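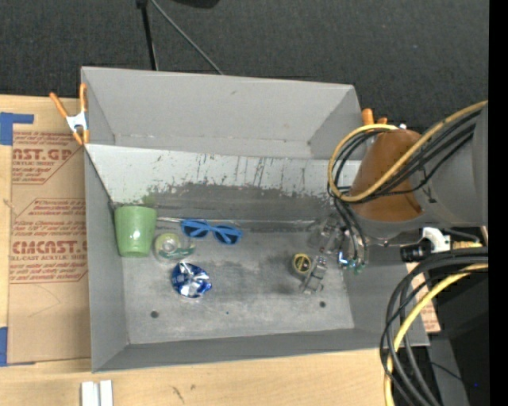

Als die Fähre um die letzte Klippe bog, stand ich ganz vorn am Bug und hielt mich mit beiden Händen fest, so sehr schaukelte es, und ich musste laut lachen. Da lag Varari! Ich hatte die Insel bis dahin nur als winzigen Punkt auf der Seekarte gekannt, ein Fliegendreck zwischen zwei Tiefenlinien, und nun hatte sie Farben: Schwarz unten am Wasser, darüber ein fast unverschämtes Grün, und ganz oben der Turm, weiß gekalkt, mit der kleinen Glocke, wegen der ich gekommen war.

Ich sammle Glockentöne. Andere sammeln Briefmarken oder Muscheln, ich fahre mit dem Aufnahmegerät über Land und Meer und hole mir Klänge. 701 hatte ich schon, sauber beschriftet, von der Kuhglocke bis zum Dom. Von der Glocke auf Varari aber hieß es, sie habe zwei Töne, einen für die Luft und einen für das Wasser. So stand es in einem alten Seehandbuch, das ich in Nodel auf dem Flohmarkt gefunden hatte, und seit ich den Satz gelesen hatte, schlief ich schlecht, vor lauter Freude.

Am Anleger roch es nach Tang und frischem Brot. Die Wirtin des einzigen Gasthofs nahm mir den Rucksack ab, bevor ich etwas sagen konnte, und stellte mir einen Teller Fischsuppe hin (mit Fenchel und einem Löffel saurer Sahne, ich könnte heute noch davon schwärmen). Ich fragte nach der Glocke.

»Die läutet nur bei Nebel«, sagte sie.

Draußen schien die Sonne, dass die Scheiben blitzten.

»Und wann kommt der Nebel?«

»Im Januar meistens jeden zweiten Tag. Sonst, wie er will.«

Ich blieb also. Was hätte ich sonst tun sollen? Ich lief die Insel ab, jeden Pfad, morgens mit dem Wind und abends gegen ihn. Ich nahm die Brandung auf, die in der Südbucht die Kiesel zurückzieht, ein Geräusch wie tausend kleine Zähne. Ich nahm die Schafe auf, den Regen auf dem Blechdach der Bootshalle und das Schnurren der Gasthofkatze, die James hieß und sich grundsätzlich auf das Mikrofon setzte. Alles war schön, alles war neu, und der Himmel blieb klar wie ein gespülter Teller.

Am neunten Abend stieg ich zum Turm hinauf. 500 Stufen sind in den Fels gehauen, das steht unten auf einer Tafel, und oben tat mir jede einzelne in den Knien weh. Die alte Glöcknerin saß auf der Schwelle und flickte ein Netz. Sie sah mich an, sah mein Gerät an und rückte ein Stück zur Seite.

»Sie sind wegen der zwei Töne da«, sagte sie.

»Stimmt es denn?«

»Den einen hört jeder. Für den anderen muss man sich hinlegen.«

Mehr war aus ihr nicht herauszuholen, und ich saß trotzdem noch lange neben ihr. Wir sahen zu, wie drüben auf Skondis die Lichter angingen, erst eins, dann eine ganze Kette. Sie erzählte, dass sie seit 31 Jahren läute und die Glocke manchmal im Schlaf schlage, mit der Hand gegen die Bettkante. Ihr Mann habe sich daran gewöhnt, der Hund nie.

In der Nacht wachte ich auf, und es war still. Kein Wind, keine Brandung, nicht einmal die Möwen. Vor dem Fenster stand etwas Weißes, dicht wie Wolle. Ich war in den Schuhen, bevor ich richtig denken konnte! Die Jacke falsch herum, das Gerät unter dem Arm, rannte ich zum Anleger hinunter, und da kam auch schon der erste Schlag.

Er kam von oben, hell und ein wenig rau, und er ging durch den Nebel, als wäre der gar nicht da. Ich zählte nicht, ich atmete kaum. Dann fiel mir ein, was die Glöcknerin gesagt hatte, und ich legte mich bäuchlings auf die nassen Planken, das Ohr auf das Holz.

Zuerst hörte ich nur mein eigenes Herz. Dann den nächsten Schlag, und gleich danach, tief unter mir — einen zweiten. Der Fels trug ihn ins Wasser hinunter und das Wasser trug ihn in die Pfähle, ein Brummen, so weich und so groß, dass mir die Zähne davon summten. Oben hell, unten dunkel, immer wieder. Irgendwo dort draußen, unsichtbar, antwortete ein Boot mit dem Horn.

Ich weiß nicht, wie lange ich so lag. Als es grau wurde, kam die Wirtin mit einer Laterne und einer Decke, sah mich an und legte sich ohne ein Wort daneben. Das Aufnahmegerät stand zwischen uns auf den Planken. Ich hatte vergessen, es einzuschalten.

»Morgen kommt er wieder«, flüsterte sie, »der Nebel.« Und ich wünschte mir sehr, er ließe sich Zeit.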